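Home | Projects | Reports | Standards | People | Contact
Filed under: Safe Handling, Progress Updates

Deltora good practice guide: progress report to the Panthorpe fund
Prepared by Woo-jin Maeng and Tae-yang Do

We had hoped to bring you a finished outline by July, and we can do better than that. The first 12 rules are drafted, and nine have been through a full round of comments from the group at Lacroix. The comments were tough and very useful!

A quick reminder of what the guide covers: how a robot arm should pick up, carry and let go of small household things when people may be sharing the room. Plenty of good rules exist for factory cells. Far less has been written for a kitchen or a living room, where the place to put something down might be a chair and the target might be a bowl.

Most of our effort this period went into the carry and release rules, and this is the part we're most excited about. Rule 4 used to say "hold the object securely," and two readers could take that in two completely different ways. It now asks the team to write down where the fingers should touch, which way up the object should be, and what the arm must do if the grip changes on the way. Rule 7 asks for a pause over the target before the fingers open, with the gap between object and target written into the test plan. Tae-yang argued for a fixed gap for everything. After trying the wording on objects of different shapes we let each team set its own, provided it's set before the run starts.

We also settled the question of views. Every simulated trial under the guide has to be recorded from the gripper and from the room, and a reviewer has to look at both before signing.

Simulated trial, container held in the gripper, one close view and two from the room:

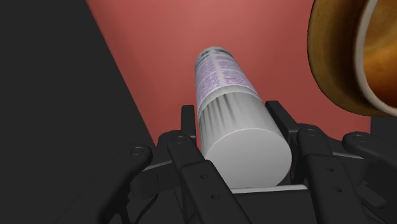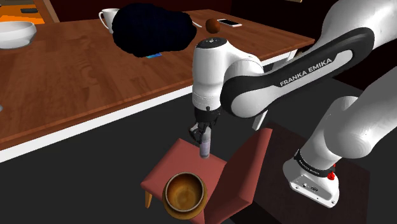
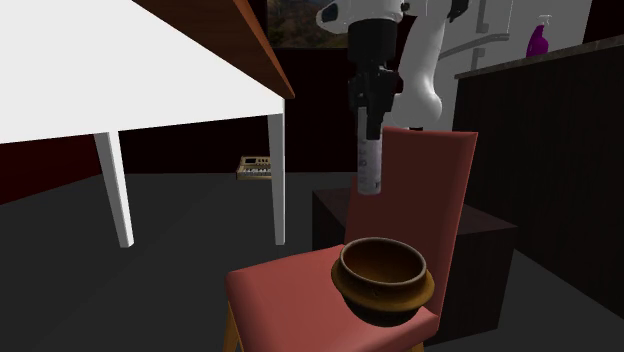

The sign-off sheet is down to 16 lines from a much longer first try, and a reviewer who knows the rules can get through it in around 6 minutes. Woo-jin still wants to split line 9, where "object" and "target" share one box. Darkix has offered to try the sheet on its own trials, and we'd love to say yes as soon as that line is fixed.

Two things are behind. The glossary is half done, and we haven't agreed on what counts as a near miss. Our current draft covers any unplanned contact, which makes for a lot of paperwork on a crowded table. We'll take it up with Lacroix on Friday.

Spending is on plan and we aren't asking for changes. Next up are the rules for handing an object to a person, then the glossary.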